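About Us

Hi, and thanks for clicking the one link on this site that never gets clicked! I'm Eirlys Landeg, I edit Hirkulus, and I've been told by several readers that our old About page (two lines and a dead email address) made us look like a front for something. Fair enough. So here's the long version, with who we are, how we work and where to send complaints.

Hirkulus is a small court-reporting outfit. We sit in on criminal trials, mostly at the district court in Orkthorpe, and we write up what gets said in there so that people who have jobs and kids and no free mornings can follow along. We do burglary, fraud, assault, arson, dangerous driving, the occasional murder, and a surprising amount of stolen farm equipment. We don't do gossip and we don't do national politics, unless a politician happens to be in the dock.

I started it after the daily paper I worked for cut its court desk, and the court desk was me. I'd been covering a long arson case, it had a couple of weeks left to run, and I just kept turning up. I posted my notes on a free blog and figured my mother would read them. Then the relatives of one of the witnesses started reading them, and then a couple of the lawyers, and by the time the verdict came in I had 300 people waiting for it. I remember sitting on the courthouse steps with my laptop on my knees, typing with cold fingers and thinking, well, I guess this is what I do now.

Signe Brynjólfsdóttir joined me next. She'd been a court stenographer and she is frighteningly fast, so if you see a long exchange between a lawyer and a witness quoted word for word, you're almost certainly reading Signe. Oddur Vídalín came from radio and does our audio summaries, the ones that go out at the end of each day of a big trial. He also reads every story out loud before it's published, which drives the rest of us up the wall, but he catches things. Kári Steinarsdóttir handles documents: indictments, appeals, sentencing remarks, all the paper that piles up around a case. And Eyvindur Hafþórsson is our legal reader. He practiced criminal law for years and he still talks like he's on the clock. 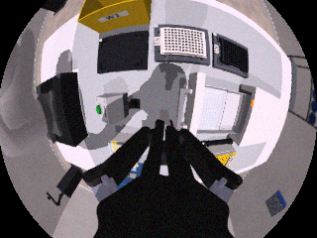 We're in two rooms above a shoe repair place on Kavanagh Street, and we share a kettle with the tax preparer across the hall. If you want to drop something off, use the side door and push hard, it sticks. Please don't leave documents with the shoe repair people. They're lovely and they've been very patient with us, but it isn't their job.

Okay, how we work. We name adults who have been charged once the charge has been read in open court, and we don't name them before that, even when the whole town is already naming them online. We don't name children, and we don't name victims of sexual offenses. We say "accused of" until there's a conviction, and if somebody is cleared we run that story at the same length and in the same spot as the one about the charge. That last rule came out of a case in Urden a few years back, where a man was acquitted and every outlet that had put his face on the front page gave the verdict a paragraph. We were one of them. He wrote to us, very politely, and I've still got the letter in my desk.

We also stay with a case. A lot of reporting happens on the first day, with the handcuffs and the photographers, and then there's a big empty stretch until the sentence. I like the stretch! You get the phone-records expert who talks for two hours and the neighbor who can't remember which night it was, and sometimes that neighbor is the whole case. Our longest so far was a fraud trial that ran 16 weeks. Signe went through a lot of throat lozenges.

Money, then. Hirkulus is paid for by its readers. We have 505 paying members as of this update, and the reporting is free for everybody else too. Members get Oddur's audio a little early and a newsletter from me that's mostly about what's coming up on the court calendar, plus some grumbling about parking. We take no advertising from law firms, security companies or bail services, and no single donor can give us more than $500 in a year. A foundation once offered us a good deal more than that with a few "suggested topics" attached. We had a long lunch about it and said no — I'd be lying if I told you it was an easy lunch.

We get things wrong now and then. When we do, we fix the story, put a note at the top saying what changed, and add it to the corrections page. If you were in the courtroom and you think we misheard, please write and tell us who was speaking and which day it was, so that Signe can go back to her notes. If you're named in a story and your case has since ended differently from how we left it, write to Eyvindur and send whatever paperwork you have. He'll answer you himself (give him a few days, he's thorough).

Tips are welcome, with one request: please don't email anything that could get you in trouble. Ask for Kári, and she'll call you back and work out a safer way to do it. We can't give legal advice. We really can't, even when the question is short. The clerk's office at the courthouse keeps a list of free legal clinics, and they'll hand you a copy at the front counter.

And if you'd like to come and watch a trial, do! Most hearings are open to the public and you don't have to explain to anybody why you're there. Get there early, turn your phone off all the way, and bring a sweater, because Courtroom Two is freezing in every season. If you spot a woman in the back row with a green notebook and a bag of almonds, come say hello at the break.

Eirlys Landeg, editor
Page last updated 9 June 2023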